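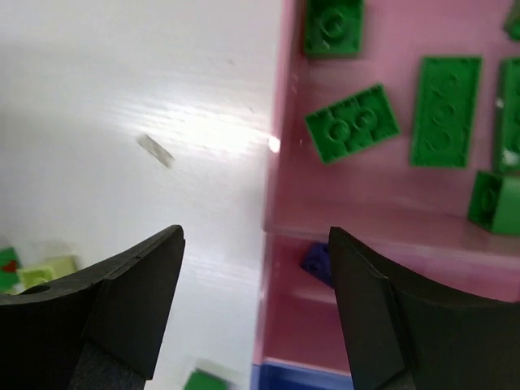 Sorting by color was my wife's idea and I have been defending it in public for two years, so I'd like some advice before I have to admit something at dinner. We inherited a big secondhand lot of plastic bricks, 2558 pieces according to the seller, and I have been working through them on the white tabletop with a pink see-through bin next to me. Reds, fine. Blues, fine. Then you get to green, which is apparently four colors in a trench coat. I've got plain green bricks and a couple of pale lime ones that look like they were left on a dashboard, and a smoky see-through grey piece that practically vanishes against the white. That one isn't green at all, I know, but where does it go? Does clear get its own bin? Does lime? My wife says lime is green. I say lime is a cry for help.

Posted by Luvbridge in May, 9:14 pm

Luvbridge, you have walked right into the oldest argument in the hobby. Sort by part, not color. Your eye can find a red piece in a pile of blue ones in half a second. Your eye can't find one specific red piece in a pile of 600 red ones, and neither can your kid, who will then dump the whole bin on the floor at bedtime.

Posted by Condus, 9:31 pm

Every time with this. Condus, some of us have children who build "a red one." That is the entire design brief. The red what? Red. For that customer, color bins are perfect and part bins are a locked filing cabinet.

For the OP: lime goes with green if you have fewer than a couple of handfuls. Clear and smoky go together, always, because they scratch. I keep mine in a zip bag inside the bin. They pick up haze from rattling around with the rest, and then your spaceship windshield looks like a shower door.

Posted by Iso, 9:40 pm

The zip bag is good. The rest of this is how you end up with 7 bins, all of them labeled "green-ish."

Posted by Condus, 9:44 pm

I have 2 bins. One says BRICKS and the other says NOT BRICKS. The second is mostly wheels, hair, and a AAA battery. It has worked since my oldest was four and she's now in college.

Posted by Waaka, 9:58 pm

Waaka, I'd laugh, but I opened the third bag tonight and it contained a domino, a barrette and what I hope was a raisin. So I may be coming around to NOT BRICKS.

Iso, the zip bag is happening. Question about the tabletop though. White seemed like a great idea for seeing colors and it's terrible for anything transparent, and my overhead light bounces off it so badly that I've started sorting in a squint. What do people use?

Posted by Luvbridge, 10:06 pm

Old bedsheet, mid grey, no pattern. Clear pieces show up, dark pieces show up, nothing skates off onto the floor, and when you get called away you pick up the four corners and you're done. Move the lamp off to one side too. Overhead light on a shiny table is miserable for this.

Don't use a towel. I used a towel. I was picking fuzz out of studs for a week.

Posted by Iso, 10:15 pm

Grey sheet is fine unless you own a lot of grey, and if you bought someone's old space sets you own nothing but grey. I use a cookie sheet with a rim. Small batches, sort it, tip it, next batch. The rim matters more than the color.

Also wash them first. I'm a little alarmed that this hasn't come up. Lukewarm water, dish soap, mesh laundry bag, swish by hand, and spread them out to dry overnight. Keep anything with a sticker or a motor out of it. You mentioned a raisin.

Posted by Condus, 10:22 pm

Said "hope."

Posted by Waaka, 10:25 pm

Chiming in from the other camp, which is that you shouldn't sort at all until you know whether you have any complete sets in there. I bought a mixed lot last winter and color-sorted the entire thing like a good citizen. Then I found the instructions for a 311 piece fire station folded up in the bottom of the box. Every bit of it was there, and by then it was spread over the whole rainbow. Putting it back together took me three evenings and most of my good nature. So look for booklets, odd printed pieces and anything still half assembled, and set those aside before you do another handful.

On lime: it's its own color. Your wife is wrong, but I wouldn't bring it up at dinner.

Posted by Hamish Tautahi, 10:41 pm

Hamish, I just went and looked at the bottom of the box. There is a booklet. There are several booklets. I have been at this since lunch.

She has also read the thread and would like it noted that lime is green.

Posted by Luvbridge, 10:53 pm

Noted. Still recommend sorting by part.

Posted by Condus, 10:55 pm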